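Right, I've finished episode 14 of Garkunow and I have FEELINGS, so this is going to be a thread. Spoilers the whole way down, mute me now if you're behind 🧵
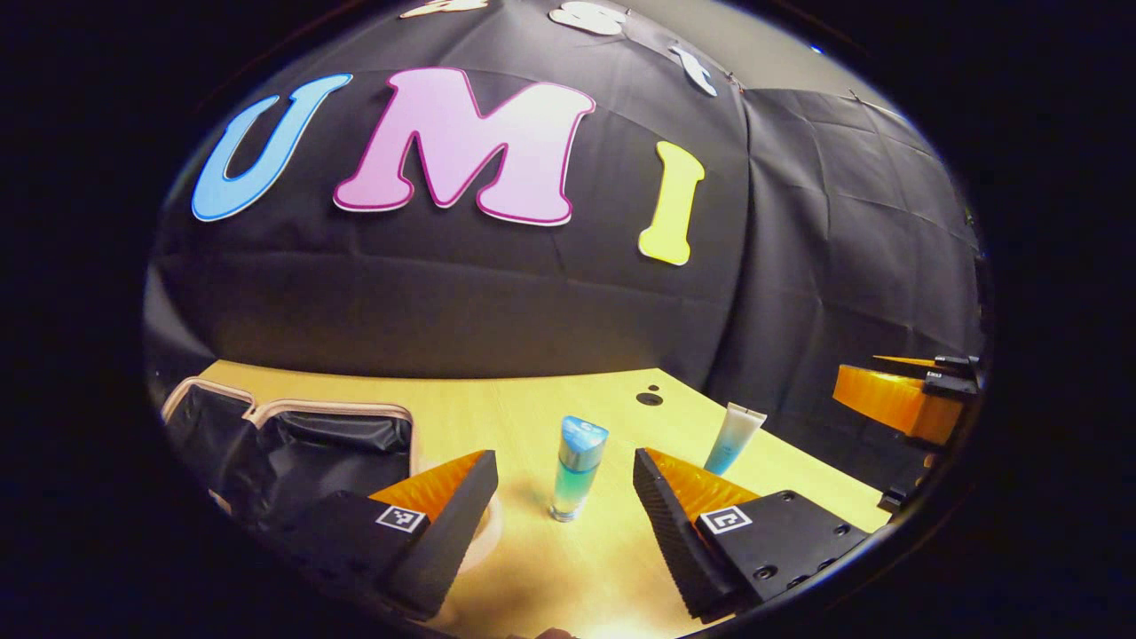

**Nazma Kodikara** · 23/09/2025

**1/** So Mirkell was alive the entire time! Sat in the lighthouse at Closley, eating tinned peaches, while his sister searched half the coast for him. I yelled at my telly.

**2/** I did wonder back in episode nine, when the lamp came on during the storm and everyone decided it was a ghost. Ghosts don't trim wicks, lads.

**3/** The reunion nearly finished me off though. She doesn't hug him. She puts his old scarf on the table, sits down and asks if he's eaten. Then it just stays on the two of them with no music at all — I was a wreck.

**4/** Captain Weerasinghe is a harder one. I get that she promised to hide him, and I get that the harbour guild would have had him drowned. But she stood next to his mum at the funeral and held her hand! How do you come back from that?

**5/** (My sister says she comes back from it by being cool and having a sword. We're not speaking.)

**6/** Small moan: the guild stuff dragged again. We had a very long meeting over who gets to ring the tide bell, and I still couldn't tell you who won. In the manga that's two pages, tops.

**7/** Speaking of the manga, they've moved the letter. It turns up in chapter 60, well after the lighthouse, and here he's already got it in his coat pocket. So either he's read it and knows who his father is, or he's been too scared to open it. I'm going with scared. Look at his face when she mentions home.

**8/** Loved the new ending song as well, especially the bit where the boats go by in silhouette and one has no one at the tiller. I've replayed it far too many times looking for a clue.

**9/** My guess for next week: the mum finds out from somebody else, goes straight to the captain's ship, and the tide bell rings right as she gets on board. If I'm wrong I'll reread all 28 volumes as penance.

**10/** Theories in the replies please, but no manga spoilers past the letter, my cousin reads these and she's only watching the show x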